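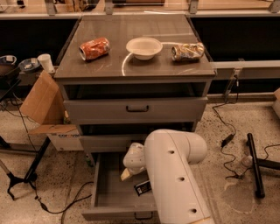 Print this post | E-mail this post

Perska has confirmed a third Gremthorpe film, and the announcement leaves the continuity in an odd state. The first two films share a city and a villain, Sarantis, but they disagree on when he died. In the first it happens before the harbor fire. In the second he is seen giving orders after it.

Aliki Rallis, who wrote both, is back for the third. The working title is Esinari, the name of the island mentioned twice in the second film and never shown. In the comics, the island story runs from issue 200 to issue 247 and has no Sarantis in it at all. I would expect the script to use the first four or five issues and drop the rest, as the later ones depend on the twins, and the twins were cut from the first film.

Shooting starts in October. The open question is the aspect ratio. The first film switched to a taller image for the flooded tunnel, and the second stayed wide throughout. I prefer the second approach - the switches were distracting on a home screen.

I will update the timeline page once a full cast list is out.

Related posts
Gremthorpe timeline, revised
Reading order for issues 1 to 100
The harbor fire, shot by shot
Notes on the Sarantis mask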